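Writing for Radio: Short Drama
Notes for session 5 — Getting in late, getting out early

Hello again. These are the notes I promised, tidied up a bit from what I scribbled on the board. If you missed the session, read these first and then listen to the opening of Signe Kvaran's play Undura, because I keep coming back to it. 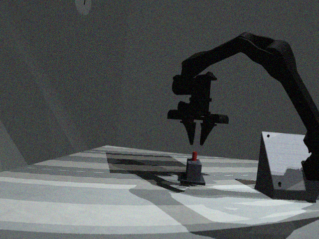
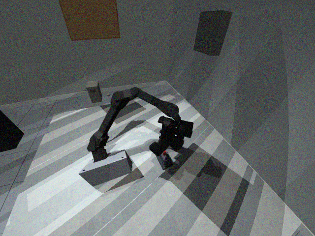
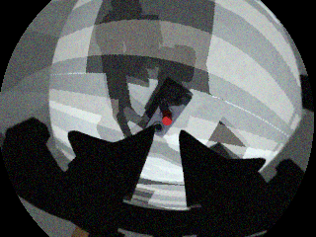
So, openings. Most of the first drafts you handed in started with somebody arriving. A door, footsteps, a kettle, two people saying hello and asking after each other's mothers. I do it too! My first drafts are full of kettles. It's how we warm ourselves up as writers, and I'd never tell you not to write it. Write it, then find the first line where somebody wants something, and start there.

Undura opens in the middle of a row about a boat. We don't know who owns the boat, or why it matters, and for a good minute we don't need to. We hear two sisters, one of them trying very hard to keep her voice down, and we lean in. Signe told me her earlier version had a whole scene on the quay before it (gulls, engine, the lot) and she cut it the night before it went off to the producer.

A few things to try on your own scripts:

Read page one aloud and stop at the first line you'd be sorry to lose. Put a pencil mark there. How much comes before it?

Check your names. On the radio we can't see who's talking, so people have to be named early, but real people hardly ever say each other's names. One each is usually plenty. "Pass me that, Heiðrún" does the job and nobody minds it.

Look at your sound effects. If you've written "a busy market, late afternoon", how would I know it's late afternoon? Stallholders packing up, yes. The light going, no.

Word counts. The exercise was a scene of 500 words or so and I had everything from a page to an epic. The extract we read from Lodier is 459 words, and the one from Taltarness is 513, and I think you'll agree they feel very different in length. Lodier feels longer to me, even though it isn't. It's got that long speech in the middle where the father explains the will, and my attention wandered off both times I heard it. Taltarness is nearly all short lines — there's barely a speech in it — and it goes by in a flash.

Someone asked about endings and I gave a rather woolly answer, so let me have another go. A short scene doesn't have to settle anything. It has to leave somebody in a different spot from where they began, even a tiny bit. Heiðrún Ingvarsson, who read for us last term, used to cover up her last three lines with her hand and see if the scene still worked. Mine nearly always does, annoyingly.

For next time, please bring a scene of no more than 1,000 words with two voices, one place and one secret. Only one of the two should know the secret at the start. Print it double spaced, with the speakers' names in capitals on the left, and bring three copies so we can read round the table. If you're stuck for a way in, borrow the first line of Þórarinsdóttir's monologue from the handout pack and swap it out later.

Scripts to me by the end of April if you'd like written comments.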